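A visit to the robots at Trakemthorpe

On 23 February 2021 our class of 26 children visited the open day at the Trakemthorpe robot workshop. Our guide was Begoña Requena. She told us that before a robot works in a real room, it can practise in a room which exists only inside a computer. Such a room is called a simulation. If a plate falls down there, you do not need a broom!

The practice robot has the name Murkel. It is white, and it has two arms with black grippers. A gripper is the robot's hand.

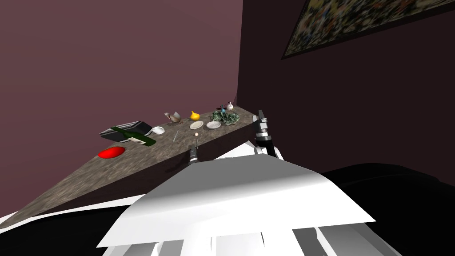
Murkel at the stone counter, with a bottle, two small plates and some green leaves.

For you it is easy to tell a lemon from a bowl. A robot must learn it. Every thing has its own shape, and the gripper must come to it from a good side. A round thing can roll away. A flat thing is difficult too, because there is not much to hold.

Begoña also explained how two fingers can take something. First the fingers open wide. Then the gripper goes to the right place, with one finger on each side. Only after this should the fingers close, slowly. When they close too early, they push the thing away.

We also saw a view from close to the gripper, with a painting full of splashes of colour.

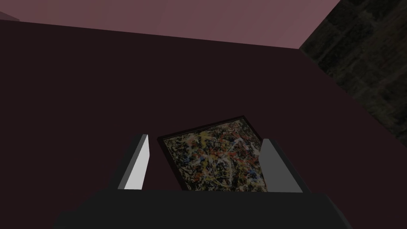 Dace Jankauskaitė wrote to us afterwards that her children tried it at home with two rulers and a matchbox, and that it took them 16 tries to lift it.

You can try this also. Hold one ruler in each hand and pick up an eraser from the table. Then try with a coin, which is much harder.

Words to remember
Gripper: the hand of a robot.
Simulation: a place made by a computer, for practice.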